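3. Wear and repair in the Murwood mill clocks
Figure 1. Small toothed wheel laid on a dark cloth. 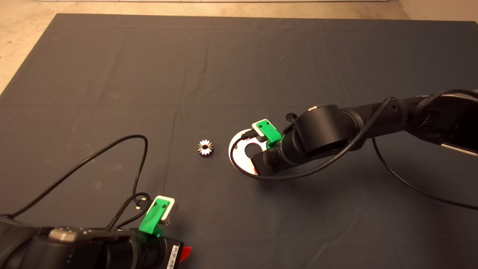 3.1 The workshops and their records

The mill clocks of the Murwood valley were kept in working order by two workshops, one at Grube and one at Zeltholm. Both served the same customers and bought wire and sheet from the same dealers, yet their account books differ a good deal. The Grube books list each job under the name of the mill and give a short note of the fault. The Zeltholm books are arranged by month and often record only the sum paid. Oltmanns used the Grube series alone in his earlier study, and his view that repairs were mostly carried out in winter rests on that one source.

For the present paper both series were read in full. They yielded 400 entries in which the part repaired can be identified with confidence. Entries that mention only "work on the clock" were left out, as were those concerning cases, dials and bells. The transcription was made by Anneliese Wendt and checked against the originals by Gerd Strobel.

3.2 Which parts were replaced

Wheels and pinions account for the largest share of the entries. The smaller wheels appear far more often than the great wheels, as would be expected from their faster turning. Flour dust is named as the cause in many of the Grube notes, sometimes with a complaint about the miller who had left the case door open. The Zeltholm notes are silent on causes, with the exception of nine entries from a single January, when frost had damaged the building in which several clocks were stored.

A worn wheel was not always replaced. In 20 cases the clockmaker turned it round on its arbor so that the unworn faces of the teeth took the load. This was cheap and quick, and the books show that it was charged at less than half the price of a new wheel. Lindemann has argued that the practice was a sign of poverty in the valley. The evidence does not support so strong a claim — the same method was used on clocks belonging to the richest mills, including the one at Lesura, whose owner paid for a new painted dial in the same year.

3.3 Limits of the evidence

The books record paid work only. Small repairs made by the millers themselves have left almost no trace, although Bauerfeind found five letters in which a miller asks for loose wheels to be sent by carrier. It is likely that such fitting at home was more common than the letters suggest, and the figures given in this section should be read with that in mind. The question of who made the replacement wheels, and from what stock, is taken up in Section 4.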